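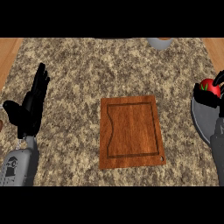

A cutting board on a speckled countertop.

By the second week of the fish kill on Vandale Lake, Jummai Yusuf had stopped hanging her wash outside. The smell got into the towels, she told me, and then into the closet with the towels, and after that she didn't much care to open the closet. She lives 13 houses up from the public dock, and on a still Monday morning in August she could tell before she was out of bed which way the water was drifting.

Most of the dead fish were shad, with a few good-sized bass mixed in — enough to make grown men stand on the bank with their hats off. Ezequiel Aranda, who has rented out rowboats there since his knees gave up on roofing, raked his own stretch of shore every evening and filled some 100 feed sacks before the worst had passed. He wouldn't let me help, though he did let me hold the sacks open, and we talked a good long while about his tomatoes.

The trouble began with heat and a green scum of algae in the shallow end. When a big bloom dies off it uses up the oxygen in the water, usually overnight, and by sunrise the fish are rolling at the surface. Ese Ezeani, who taught biology at the high school for years, had been dipping a meter off the dock at five in the morning and writing the numbers in a spiral notebook. She showed me the page for the bad night, and the figures drop down it like stairs.

There have been cooler nights since, and a good hard rain. The herons are back along Stevens Creek, and Jummai has two sheets and a tablecloth out on the line.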